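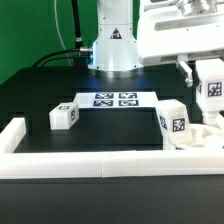 How to take in the waist of a pair of jeans

Jeans that fit at the hip and gape at the back are a common nuisance, especially second-hand ones. A belt bunches the denim up under a jacket. Taking the waist in at the centre back seam fixes it properly, and you can do it on an ordinary home sewing machine in an evening.

The method below suits a reduction of up to 5 cm in total. Beyond that the back pockets start to creep towards each other and the jeans look odd from behind. If you need more, take the rest from the side seams or find a smaller pair.

What you need

Jeans needles, size 100
Topstitching thread to match the original, plus ordinary polyester thread
Seam ripper
Tailor's chalk or a sliver of dry soap
Pins or clips
A small hammer
Iron and a damp cloth

I use Odera topstitching thread in the rust shade, which is close to the orange on most mid-blue denim. On black or grey jeans check the colour in daylight before you buy. The thread on my grey Jundeva pair looked black in the shop and was dark green.

Step 1: Wash and try on

Wash and dry the jeans the way you normally would. Denim tightens in the wash and loosens with wear, so put them on and sit about in them for an hour before you pin anything. Wear the shoes and the sort of top you would wear with them.

Step 2: Pin the back

Pinch the waistband at the centre back until it sits flat against you and you can still slide two fingers inside. Get somebody to pin it if you can. Carry the pinch down the seat seam, making it narrower as you go, until it runs out to nothing. On most jeans this is level with the middle of the back pockets.

Sit down with the pins in (carefully). If it digs in, let a little out.

Step 3: Mark and measure

Take the jeans off and chalk along both sides of the pinned fold. Measure across at the top. Write the figure down, as chalk rubs off denim very easily.

Step 4: Unpick

Remove the centre back belt loop first. It is usually held by a dense bar tack at each end, so cut the stitches from the wrong side where you can. Then unpick the waistband from the body for 10 cm either side of the centre. Leave the label alone if it is clear of this. If it is not, take it off and keep it.

Next unpick the seat seam. This is normally a flat-felled seam with two rows of topstitching, and both rows have to come out, to 2 cm below the end of your chalk line. Go slowly through the yoke, where there may be six or more layers.

Press everything flat with the iron and damp cloth. The old creases will show you which side was folded over which. Keep to the same direction.

Step 5: Sew the new seat seam

Place the two back pieces right sides together and match the yoke seams. Pin there first. Sew along the chalk line with ordinary thread, stitch length 3, blending into the old seam at the bottom. Try the jeans on again at this stage -- it is much easier to change now than later.

When you are happy, trim one seam allowance to 6 mm, fold the other around it and press. Flatten the bulky part at the yoke with the hammer, through a cloth, on a solid surface. Topstitch two rows from the right side, stitch length 4, with the topstitching thread on top and ordinary thread in the bobbin. Turn the hand wheel yourself over the thickest part.

Step 6: Shorten the waistband

Cut the waistband at the centre back. Take out the amount you wrote down in step 3, half from each side, leaving 1 cm on each end for the join. Sew the ends right sides together, press the seam open and trim the corners.

Slip the band back over the top of the jeans, lining up the join with the seat seam. Clips hold better than pins here. Topstitch along the bottom edge, overlapping the old stitching by a few stitches at each end, then replace any stitching you removed from the top edge.

Step 7: Put back the loop

The belt loop goes over the join and hides it. Fold the ends under as they were and sew them with a short, narrow zigzag, forwards and back two or three times. Sew the label on again if you removed it.

If the stitches skip

Change the needle first, even if it is new. Then loosen the top tension slightly. Sigita Rätsep, who taught the alterations class I went to, had us put a folded scrap of denim behind the presser foot whenever it tipped up at a thick seam, and that cures most of it.

Stretch denim

Everything is the same except the needle, which should be a stretch one, and the amount. Pin it a little tighter than feels right. My Nenia jeans have 2 per cent elastane and went baggy again after a few wears, so I had to redo them in March.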